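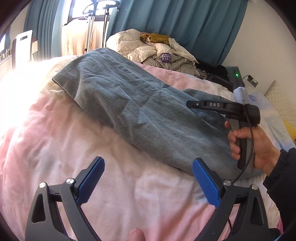

침실 작업 모습. 데님 천 위의 손잡이형 그리퍼와 앞쪽 그리퍼의 파란 손가락 패드

Kosley 3차 진행 보고
받는 곳: Prukadis 소규모 제작 지원 담당
작성: Leif Toft (제작 공동 진행: Hafþór Hafstein)
보고 기간: 2차 보고 이후부터 4월 말까지

지난 보고서를 보낼 때만 해도 천 한 장을 제대로 집는 것이 목표였는데, 이번에는 접는 이야기를 쓸 수 있게 되어 정말 기쁩니다! Kosley는 집에서 빨래를 개는 양팔 로봇을 만드는 작업이고, 팔은 Tekitholm 공동 작업실에, 시연 기록은 제 침실에 나뉘어 있습니다. 이번 기간에는 침실 쪽 진도가 훨씬 빨랐습니다.

1. 손가락 패드

2차 보고에 적은 대로 매끈한 패드는 얇은 셔츠에서는 쓸 만했지만 데님처럼 두꺼운 천에서는 자꾸 미끄러졌습니다. 그래서 표면에 촘촘한 마름모 무늬를 넣은 파란 패드로 바꿨습니다. 무늬 깊이를 여러 번 고쳤고, 너무 깊으면 얇은 천에 자국이 남아서 결국 중간쯤에서 멈췄습니다. 바꾸고 나서 접힌 모서리를 한 겹만 집는 일이 눈에 띄게 쉬워졌어요. 처음 집어 본 날 Hafþór와 둘이서 같은 모서리를 몇 번이고 들었다 놓았습니다(진도는 하나도 안 나갔지만 그날은 그걸로 충분했습니다).

패드 안쪽 각도는 아직 마음에 들지 않습니다. 끝까지 닫으면 위쪽이 먼저 닿고 아래쪽에 틈이 남습니다. 수건이나 데님에서는 문제가 안 되는데 안감처럼 얇고 미끄러운 천은 그 틈으로 빠져나갑니다. 다음 판에서는 각도를 조금 세우고 Tekitholm의 팔에 달 패드도 같은 형상으로 맞추려고 합니다. 사람이 손에 쥔 그리퍼와 로봇 팔의 그리퍼가 다르게 집으면 기록을 모은 보람이 없으니까요.

2. 시연 기록

이번 기간에 쓸 수 있는 시연이 133개 쌓였습니다. 목표가 100개였으니 넉넉하게 넘겼습니다. 한 번의 시연은 천을 펴고, 양쪽 모서리를 잡고, 반으로 접고, 내려놓은 뒤 손을 떼는 데까지입니다. 중간에 놓쳤다가 다시 잡은 것도 마지막까지 접혔으면 남겨 두었습니다. 그런 기록이 꽤 쓸모 있을 것 같다는 Hafþór의 의견이 있었고, 저도 한 번 돌려 보고 나서 같은 생각이 되었습니다.

장소를 작업대에서 침대로 옮긴 것은 이번 기간에 가장 잘한 결정입니다. 작업대 위에서는 천이 너무 얌전합니다. 침대에서는 바닥이 푹 꺼지고, 시트가 천과 같이 딸려 올라오고, 옆에 다른 옷과 베개가 있습니다. 빨래를 실제로 개는 자리가 그런 곳이니 처음부터 거기서 배우게 하자는 쪽으로 마음이 기울었습니다. 시트까지 같이 집어 버리는 실수가 한동안 많았는데, 손목을 조금 눕혀서 천 가장자리로 들어가면 덜합니다. 이 요령은 기록용 메모에 따로 적어 두었습니다.

빛은 아직 숙제입니다. 창으로 햇빛이 곧장 들어오는 시간에는 시트의 밝은 부분이 거의 하얗게 날아가고, 옅은 색 천을 올리면 경계를 찾기 어렵습니다. 데님은 색이 진해서 괜찮았습니다. 커튼을 닫고 찍은 기록과 열고 찍은 기록을 섞어서 비교해 볼 생각이고, 옅은 색 수건은 그 결과를 보고 시작하겠습니다.

3. 배선

손잡이 쪽 케이블이 생각보다 속을 썩였습니다. 두 손을 가까이 모을 때 케이블이 천 위로 늘어져서 접는 면에 끼는 일이 있었습니다. 짧은 케이블로 바꿔 보았더니 이번에는 팔을 벌릴 때 당겨서 원래 길이로 돌아왔고, 지금은 손잡이를 따라 내린 다음 손목 근처에서 여유를 두는 방식으로 쓰고 있습니다. 모양은 썩 예쁘지 않아도 큰 동작에서 걸리는 일이 많이 줄었습니다. 손목에 고정하는 작은 클립은 Hafþór가 도안을 그리는 중입니다.

4. Tekitholm의 로봇 팔

왼팔은 조립과 영점 맞추기까지 끝났습니다. 오른팔은 어깨 쪽 감속기에 유격이 있어 분해했고, Hafþórsson에서 교환품을 보내 주기로 했지만 보고서를 쓰는 지금까지 도착하지 않았습니다. 그래서 양팔로 접는 시험은 다음 기간으로 미룹니다. 일정표에서 뒤로 밀린 항목은 이것 하나입니다.

대신 왼팔 하나로 할 수 있는 것을 해 보았습니다. 일요일에 작업실을 오래 쓸 수 있어서, 침대에서 모은 기록 중 모서리를 집어 드는 구간만 잘라 왼팔에 돌렸습니다. 처음에는 천 위 허공을 집더니 높이 보정을 고친 뒤로는 데님 모서리를 잡고 들어 올렸습니다. 들어 올린 다음 무엇을 할지는 아직 가르치지 않아서 그대로 들고 서 있었는데, 그 모습이 얼마나 뿌듯하던지요! 성공률이라고 부를 만한 수치는 아직 없습니다. 같은 천, 같은 자리에서만 시험했고 시작 위치도 사람이 맞춰 주었습니다. 조건을 제대로 정한 시험은 오른팔이 돌아온 뒤에 하겠습니다.

5. 예산

남은 지원금은 1,392유로입니다. 이번 기간의 지출은 패드 시험 제작과 케이블, 저장 장치가 대부분이었습니다. 감속기 교환은 보증 처리라 부품값은 들지 않고 배송비만 저희가 부담합니다. 남은 금액은 팔에 달 패드 제작과 침대 높이의 시험대 재료에 쓰려고 합니다. 시험대는 애초 계획에 없던 항목이어서 승인을 부탁드립니다. Tekitholm에는 침대를 들일 자리가 없고, 낮은 틀 위에 매트리스 조각을 올리면 비슷하게 꺼지는 바닥을 만들 수 있을 것으로 봅니다. 승인이 어려우시면 집에 있는 접이식 매트로 먼저 시험해 보겠습니다. 높이는 맞지 않아도 시작은 할 수 있습니다.

6. 다음 기간에 할 일

패드 각도 수정판을 만들어 손잡이형과 팔 양쪽에 답니다.
커튼을 연 상태와 닫은 상태의 기록을 비교합니다.
수건과 얇은 셔츠 시연을 시작합니다.
오른팔을 다시 조립하고 양팔 영점을 맞춥니다.
양팔로 데님 천을 반으로 한 번 접습니다.

마지막 항목은 욕심이 조금 들어가 있습니다. 감속기가 늦어지면 이것부터 밀립니다. 그래도 왼팔이 모서리를 드는 것을 보고 나니 꼭 넣고 싶었습니다.

시연 기록 목록과 지출 영수증은 따로 보내 드립니다. 시험대 승인 여부는 재료를 주문하기 전에 알려 주시면 되고, 작업실에 직접 보러 오시는 것도 언제든 환영합니다. 왼팔은 지금도 바로 보여 드릴 수 있어요.

Leif Toft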